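Home automation > General chat > Can any of them do a real chore yet?

dredge_end
Posted April 5, 2021

Asking because my sister-in-law has decided she's not buying another dishwasher, she's "waiting for the robot". I've been reading the Simotlow blurb and the Nustard one and they both talk as if the thing will have your bedroom straight while you're at work. I don't believe a word of it. Best I could find is stuff like this, a basket on a bedside cabinet: 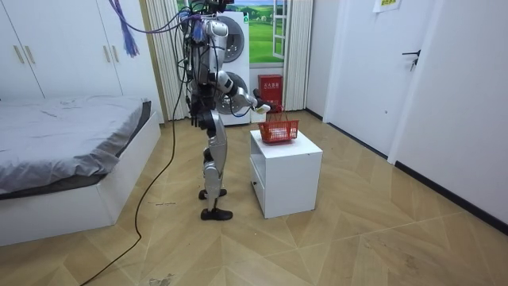
Reaching for the basket. Note the bed.

The sheet is all over the place and it's the basket that's getting the attention. I'd have thought making a bed was chore number one. Has anyone seen one do a whole job, start to finish, with no help?

plumbline77

No. We had a Korkent arm on trial at the shop last September, bolted to the bench, sorting fittings into trays. Four weeks. It was fine with the trays we set up for it and hopeless with the ones the lads put down crooked. I worked it out at 216 fittings on its best morning and our apprentice does 600 without trying, and he stops for toast.

So if one can't manage a bench I don't see it managing a bedroom.

Mossy Kettle

Bit unfair, plumbline. A bench arm and a thing on two legs aren't the same animal. The legs are the hard bit and they seem to have the standing up part sorted. Look at the cables on that one though! My hoover has one lead and I still trip over it.

dredge_end

Standing up isn't a chore.

Mossy Kettle

It is at my age.

quarterturn

I'd go further than plumbline and say the hands are where it all falls down. Everyone gets excited about walking, but housework is nearly all fingers. Pegs, socks, bin bags, the lid on the rice. Take a plastic basket with a thin handle. You and I don't look, we just hook a finger under it. A machine has to know where the handle is, and on a lot of these baskets the handle flops over to whichever side it likes, so it's never in the same place twice.

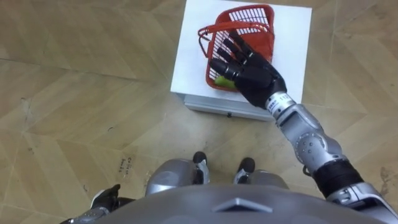
Then there's whatever is in the basket. Small round things are a pain because they roll when you nudge them, and the sides get in the way of your knuckles. Four fingers and a thumb sounds like plenty until you try it in thick gloves, which is my guess at how much feeling these hands have. Try getting one grape out of a punnet in gardening gloves and report back.

plumbline77

Agree about the gloves. Ours crushed two olives (the brass kind, before anyone asks).

saltmarsh_b

I'll be the one to disagree. You're all judging it against a person in a hurry. I don't care if it takes twenty minutes to clear a bedside table if I'm out at the time. My washing machine takes two hours and I've never once stood over it complaining.

dredge_end

Your washing machine finishes, though. And it doesn't fall on the cat.

saltmarsh_b

Fair on the cat. I still think slow is all right.

quarterturn

Slow is all right if it's also right. Slow and wrong means I come home to the same mess in a different place. Tawfik quote 2698 for their tabletop one, before delivery, and the list of things it's "able to handle" fits on a beer mat. Mugs are on it. Mugs with a spoon in aren't.

Mossy Kettle

For 2698 I'd come round and do your mugs myself, spoons included.

dredge_end

Told the sister-in-law to get the dishwasher. She says she'll give it until September. If anyone does see one make a bed, with pillowcases, post it on this thread please.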